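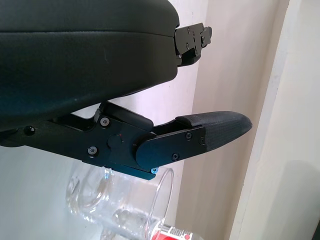 Close-up against the cream background.

How do I get specks and a brown spot off a matte white table (and a stubborn label off a glass)?

Posted by Soo-ah Han in Cleaning & Stains
October 8, 2019 | 2,110 views

Hi all! First time posting in this section, I usually hang out over in Houseplants, so forgive me if this gets long.

I have a plain white table, matte top, no pattern or anything to hide behind. It's the Nadier one with the square legs if anybody knows it. I paid $754 for it in January, which was a LOT for me, and I told myself I'd be one of those people who wipes the table every night. You can guess how that went.

What's bugging me now is a collection of little dark specks, some grayish smudges, and one small brown spot over near the right edge. The brown one is the worst. I think it's tea? It could be coffee, I drink both there and I'm not careful with either. I've tried a damp microfiber cloth, then a damp microfiber cloth with dish soap, then the same thing again but angrier. The smudges get lighter and come back once the top dries. The specks don't care at all.

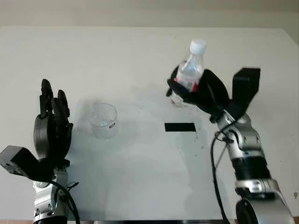 I was also told by a coworker to try one of those white eraser sponges, and I did buy a pack, but then I read on the box that they're a mild abrasive and I chickened out. The care card that came with the table says "clean with a suitable product," thank you very much, and doesn't say what the top is made of. It isn't glossy. Water sits on it for a while and doesn't soak in, if that helps anyone work out what it is.

Second problem, same table. There's a short strip of black tape stuck on it. I put it there as a marker and it's been down most of the summer, and I'd like to pull it up without leaving that gummy rectangle that collects every crumb in the house. Do I warm it up first? Do I just rip?

And third, while I have you: the glass. It's a clear Dvořáček tumbler, the short kind with the rim that flares out a little, and it has a small label on the side. I want it off. I've picked at one corner with my fingernail and all I did was fray it. I have 6 of these and the other ones came clean in hot water, so maybe I just got one with better glue. We keep a water bottle on the table and fill the glasses right there, so some of the gray stuff could be from drips, I suppose? Our water is pretty hard.

I don't want to sand anything or buy five different bottles. I have dish soap, baking soda, white vinegar, rubbing alcohol and half a bottle of Kondero spray, the citrus one. Tell me what you'd do and in what order. Thanks!!

3 replies

kettle_and_crumbs
Marked as most helpful

Oh I feel this one, I've had white tables twice now and I apparently don't learn.

If water beads up and sits there, you most likely have a laminate or a painted top with a good seal on it, and both are pretty forgiving. Bare or oiled wood would have drunk that water up. I still wouldn't start on the part you look at every day. Get down on the floor and try everything on the underside of the overhang first, if the finish wraps around, or in a back corner if it doesn't.

For the brown spot I'd go with baking soda. Mix it with a little water until it's like toothpaste, dab it on, and leave it for ten minutes or so while you do something else. Wipe it off with a soft wet cloth, no scrubbing. Tea usually needs two or three rounds of this and it fades a bit each time, so don't give up after the first one. I got a mug ring off mine that had been there since before the move. 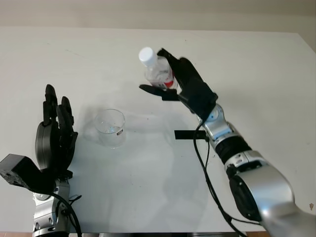 The gray smudges sound to me like soap film on top of whatever was there originally. You said they get lighter and then come back when it dries, and mine did exactly that when I was using too much dish soap. Go over the whole top with plain warm water and a fresh cloth, then do it again with another fresh cloth, then dry it with a towel. Don't let it air dry, especially with hard water! If there's still something chalky after that, one part vinegar to four parts water, quick wipe, rinse, dry. Please don't put the vinegar on at the same time as the baking soda paste. It fizzes and looks very busy and does nothing much.

Specks I'm less sure about. Run a fingernail over one. If you can feel a bump, it's something sitting on the surface and you can soften it with a wet cloth laid over it for a few minutes, then nudge it with an old plastic store card held nearly flat. If it's completely smooth it might be a tiny chip or a dot of ink, and for ink I'd try rubbing alcohol on a cotton swab (test spot first, I mean it, alcohol can dull some paints).

Hope it comes up nice!

Rudy from the basement

Magic eraser. Been using them on everything for years and never had a problem. Some people say wet 1,000 grit paper works too but you said no sanding so never mind. For the tape just pull it.

mrs_pennywhistle

I'd go easy on the eraser sponge, sorry Rudy. On matte tops they can leave a shiny patch that only shows when the light comes in low, and then it's there for good. I did it to a bathroom shelf and I look at it every single morning.

I'll leave the stains to the first reply, it's what I'd have said, but I do have opinions about tape and labels. 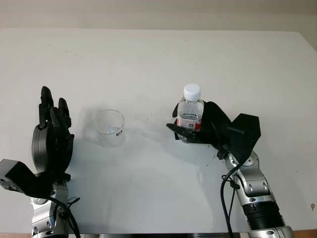 Photo: Soo-ah Han

For the tape, yes, warm it first. Hair dryer on medium, keep it moving, half a minute tops. Lift one short end and pull it back low over itself, slowly, so it's folding along the table and not coming straight up. If it starts to tear, stop and warm it again. Any gum left behind, roll it off with your thumb while it's still warm, and whatever won't roll gets a drop of cooking oil. Leave the oil five minutes, wipe, then dish soap and water to get the grease off. Your citrus spray might do the same job but I don't know that brand, so test it underneath.

The label on the glass is much easier because you can be rough with glass. Don't bother soaking the whole thing. Fold a paper towel into a little pad, wet it with the rubbing alcohol, hold it on with a rubber band and go have lunch. Scrape with a plastic card after. If the label has a plastic-feeling top layer (the fact that it frayed makes me think paper, but you never know) you'll have to peel that layer first or nothing gets through to the glue. I had some jars from the shop on Jusarska that were like that and it took me two evenings to figure out why the oil wasn't doing anything. Wash the glass properly before anybody drinks from it, obviously.

And get a tray for the water bottle and the glasses. Mine is a cheap cork one and it catches most of the drips. You'd still have to be careful with the tea.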